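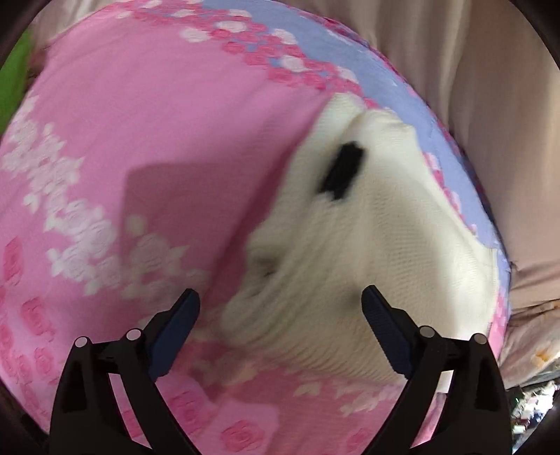 In March I decided to build my own hand-held gripper, and I promised on this blog to write about it every month. Well, I wrote nothing until now. I am sorry to the few people who asked.

The idea came from Nicanor Contreras, who has the bench beside mine at the Stastcombe workshop. He is building a small robot arm, and he wanted a tool which a person can carry in the hand, with the same fingers as the arm and a camera above them. You do a task yourself, the camera records it, and afterwards the arm can learn from your recordings. I said I would make the hand part at home. I thought it would take me three weekends.

The fingers were the first difficulty. I wanted them to stay parallel when they close, so each one is a linkage with two arms and not a single lever. My first linkage had too much play in the pivots. When I pressed the trigger, one finger arrived before the other and pushed the object away. I drilled the holes again, one size smaller, and opened them slowly by hand with a reamer until the pins turned without shaking. This was boring work, but after it the fingers met in the middle.

Then the pads. I tried smooth ones first, and they were fine for a cup or a box. Cloth was another story. A knitted thing slides out very easily, especially if you take it by the edge. Now the pads are dark blue with fine ridges across the surface, and the hold is much better. Thick cotton is easy. Thin knitting still escapes sometimes, when I close too fast.

Most of my trials I do on the bed, on the pink flowered quilt. The wide lens bends everything at the sides, and for some days I believed I had mounted it crooked. I had not. Jin-sol Byun looked at my clips and told me to measure the middle only, and to calibrate the rest with a printed chessboard.

So far I have 324 recordings. From these I threw away 100, mostly from the first week, when the camera screw was loose and the view moved a little every time I lifted my hand. Please use thread glue. I knew this rule and did not follow it.

The other problem is speed. I move my hand as I always move it when I fold clothes, and then the fabric is blurred in the recording. Nicanor says I should go at half speed. It is strange to fold slowly – after ten minutes my wrist hurts more than from real work. I will try a shorter exposure and one more lamp before I change my habits.

Next I want to make the handle lighter. With the battery inside, the whole tool is 646 grams, and I feel each of them in the evening. The new handle is drawn already, only the trigger spring is missing. If somebody has a good source for small torsion springs, please write to me.

9 comments · 4 shares

Contact · © Yook's Bench Notes · Back to top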